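Plondell Lane Road Association
Minutes of the June meeting

Present: Dušan Petek (chair), Nuria Gebretsadik, Henok Wubshet, Lensa Kassa, Gadisa Hailu, and members from 11 other households.
Apologies: received from several members, one of whom apologized for the last meeting as well, at which she was present.

The meeting was called to order at 7:10 p.m. It had been called to order once before, at 7:00, without effect.

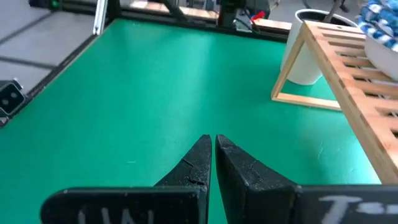

Lensa Kassa
Recording Secretary, Plondell Lane Road Association

1. Minutes of the previous meeting

Approved with one correction. Where the minutes said that Gadisa Hailu "agreed to look into the culvert," they should say that he agreed to look into the matter of the culvert. He wishes it known that he has never offered to look into the culvert itself.

2. Money

Nuria reported a balance of $920 in the general account. This is lower than expected, and she had brought a sheet showing where the rest went. It went into the road. Gravel accounted for most of it and the insurance took its usual bite. There was also a bank fee for having too little in the account, which the bank had deducted from the account.

Of the 43 households on the lane, six have not paid this year's dues. Names were not read out. Dušan asked whether reminder letters had been sent and Nuria said they had, twice, the second on yellow paper. A member asked whether we might try a third on some other color. No motion was made.

The member from the end house repeated his position that dues should be set by distance from the highway, with those who use less road paying less. It was pointed out that he uses all of it. He said he had meant the other way around. Left for next meeting.

3. The lower bend

Henok walked the lower bend after the spring rain and measured 200 feet of washboard, plus a soft spot by the mailboxes that he declined to measure because he was standing in it. He recommends regrading the bend and recutting the ditch on the uphill side so the water goes where the 1980s intended.

Two prices have been obtained.

Kirov Grading will do the bend only, one pass, with no ditch work, for $496. They can come within the month.

Tenus Excavating would do the bend and the ditch together but has not put a number in writing. Their man told Henok over the phone that it would be "fair." Henok asked fair to whom. They are waiting on each other.

Discussion followed. Gadisa felt that grading without fixing the ditch was paying to have the same holes delivered fresh. Nuria felt that a price we could read was better than one we could not. A member near the bend said she had lost a hubcap in April and would like something done before the other three went to join it. Another member said he had found a hubcap. It was not hers. It is on the fence post by the mailboxes if anyone recognizes it.

Motion (Petek, seconded Gebretsadik): to accept the Kirov price for the bend, and to dig the ditch ourselves on a Plondell Lane work morning. Carried, with two against and one member asking what he had just voted for.

Dušan asked for people to come to the work morning with shovels. There was general enthusiasm for the idea of other people doing this. Henok will lend his wheelbarrow, on the understanding that it comes back with the same wheel.

4. Dust

Three households have asked for dust treatment on the straight stretch. Gadisa has the price of calcium chloride from the county yard and believes one application would carry us to September if drivers kept to the posted speed. The laughter was noted.

The speed sign will be moved to the other side of the maple, where it can be seen. It has been behind the maple for as long as any member present has lived here. The maple has grown and the sign has not.
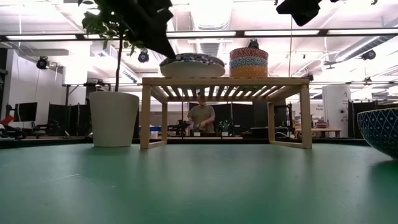

Who is responsible for the strip between my fence and the gravel?

The owner of the lot is, up to the edge of the gravel. The association mows the two corner sight triangles once in early summer and looks after the ditches and the culvert. If you plant anything in the strip, keep it below knee height and expect the plow to have opinions about it.

The above was asked by the new family in the gray house and is entered in full because it has been asked at every meeting since these minutes began, and the secretary would like to be able to point to it.

5. The culvert

Gadisa looked into the matter of the culvert. The culvert belongs to us. The county agreed with this promptly and in writing, the fastest reply we have had from them on any subject.

It is half full of silt at the downhill end and there is a tenant, thought to be a muskrat. Henok thought a large one. The member from the end house thought it was a groundhog, and there followed a period of discussion that the chair ended by looking at the clock. The silt will be cleared on the work morning from the uphill end, working slowly, so that whatever it is has time to make arrangements.

6. Obi

A letter was read concerning Obi, the donkey at the top pasture, and the hour at which he begins. The writer, who signed it "A Sleeper," asks the association to act. Dušan said that the association has authority over the surface of the road, the drainage, and the signs, and that Obi is none of these, although in May he was briefly the first.

His owner, who was present, said that Obi brays when he sees the feed bucket and that she has tried bringing it out later. He now brays about its being late. She has also tried a different bucket. He was not fooled.

It was agreed to thank A Sleeper for the letter by leaving a note at the mailboxes, there being no address.

7. Snow

Nuria would like the plowing arranged before it is needed. Last year it was arranged during. She will ask Kirov whether they plow, and if so, whether they can do it without taking the edge of the gravel along into the Petek lawn. 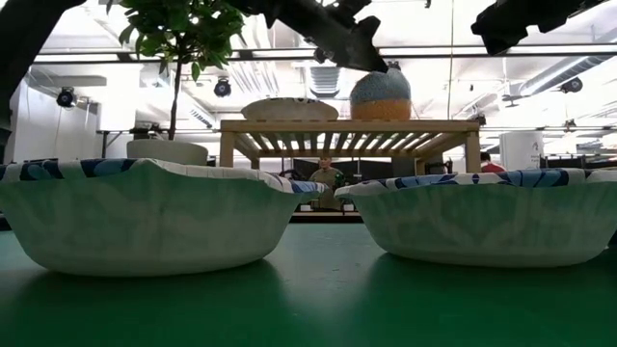 She also wants one person to make the call on snow mornings. Last winter four people telephoned the plow on the same morning, and in February, each remembering this, none did. Henok will make the call. Gadisa will make it if Henok is away. Everyone else is asked to look out the window and trust the system.

The trigger will stay at four inches, measured on the lid of the sand barrel. Members are asked not to brush off the lid to be helpful.

8. Other business

The sand barrel needs a new latch. Gadisa has one.

The message board at the mailboxes is full. Anything dated before last fall will be taken down, except the notice about the lost parrot, which several members said they would miss.

The member whose hubcap was lost asked if the association would replace it. The chair referred her to item 2.

Actions

Henok: confirm a start date with Kirov; tell Tenus no thank you; snow calls.
Nuria: third reminder to the six households; plowing inquiry.
Gadisa: latch; speed sign; final price on calcium chloride.
Lensa: note to A Sleeper; clear the message board.
Dušan: set the work morning and tell people more than once.

Adjourned at 8:50 p.m. Discussion of the groundhog continued in the parking area and is not minuted.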